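**Choux pastry** is a cooked dough of water or milk, butter, flour and eggs. It contains no yeast or baking powder. The dough rises because its water turns to steam in the heat, stretching the paste into a thin shell around a hollow center.

## Preparation

The liquid and butter are brought to a boil and the flour is added all at once. The mixture is stirred over heat until it leaves the sides of the pan. This step gelatinizes the starch, which allows the paste to take up more egg than a raw dough could hold. Eggs are beaten in after the paste has cooled slightly. A finished paste falls slowly from the spoon and keeps its shape when piped.

## Baked and fried forms

Baked forms include the cream puff, the éclair and the profiterole. Fried forms include the beignet soufflé and some types of cruller. Frying sets the crust faster than baking and gives a darker, less regular surface. Either kind may be filled through a small hole or split with a knife. 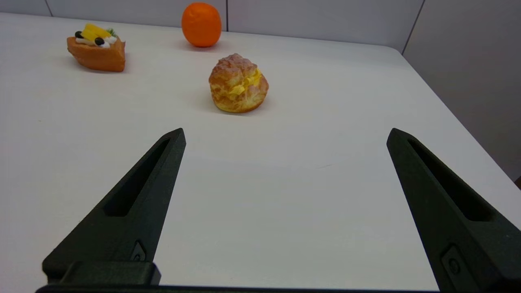

A fried cream puff with an orange and a small slice of fruit-topped cake.

## Fillings

Pastry cream is the usual filling. Whipped cream is lighter but holds for less time. Diplomat cream combines the two and is often set with gelatin. Savory fillings are generally based on cheese. 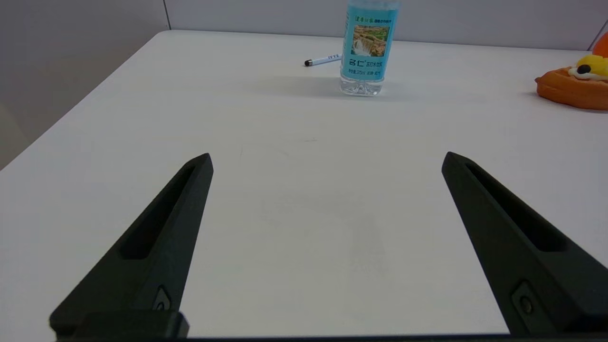 Moisture moves from the filling into the shell, and a filled puff loses its crispness within hours. Unfilled shells freeze well and can be crisped again in a hot oven.

## Regional use

In Sullby, fried puffs are sold at the August fair, where sales reach some 3,000 in a season. The Lolari style uses milk in place of water and is fried in 2 stages, the second at a higher temperature. Bakers in Moffat add grated orange peel to the paste.

## See also

- Pâte à choux
- Pastry cream
- Doughnut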